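August 28, 2026
By the Fluvwood support desk

Ticket 451: Canteen booking page shows yesterday's menu

Status: closed

Reported problem: The menu page on the Fluvwood site was showing the previous day's dishes until late morning. Staff ordering lunch before ten were choosing meals the kitchen was no longer making. The kitchen counted 23 wrong orders in one week.

First checks: The menu had been saved correctly in Sument, the program the kitchen uses to plan meals. The date and price were right there, and the allergen list matched. Opening the public page in a private window still gave the old menu, so we ruled out the browser on the reporting machine. Two other machines on a different network gave the same result.

Next we looked at the nightly export. Sument writes a file at 2 in the morning and the website collects it an hour later. The log had an entry for every night and no errors. The file on the server carried the right date but the contents were a day behind.
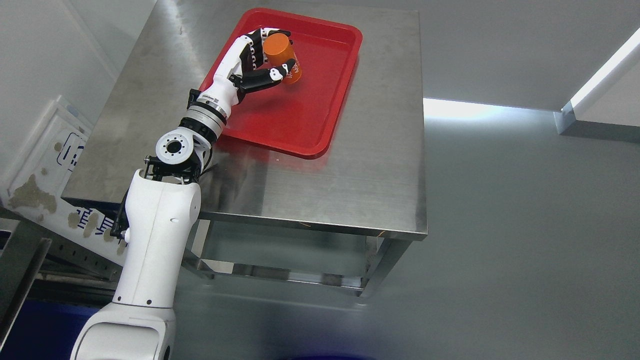 We asked Dutau, who host the site, whether they kept a stored copy of the page. They do, but it is cleared every 15 minutes, which did not fit a delay of several hours. They turned it off for a morning anyway. The old menu stayed up until 10.40, as before.

Cause: The export was set to use the "last confirmed" menu. Until the spring the kitchen confirmed each menu the afternoon before. They now confirm it after the morning delivery, once they know what has arrived. At 2 in the morning the last confirmed menu is therefore always the old one. A second export runs on confirmation, and that was the one correcting the page.

Fix: Changed the export setting from "last confirmed" to "planned for date". Added a line at the top of the page saying dishes may change before 11. Ran the export by hand and compared it with the kitchen's printed sheet. All dishes matched except the soup, where the sheet was out of date.

Follow-up: Checked the page at 7 on 3 mornings. Correct each time. Spahić, who supply the till software, confirmed that the tills read prices from a separate file and are not affected by the change.

Still open: The vegetarian symbol is missing on phones. This is an older fault and has its own ticket. The planned Sument update in November may reset the export setting, so please check it after the update.

Contact the support desk | © 2026 Fluvwood | Back to top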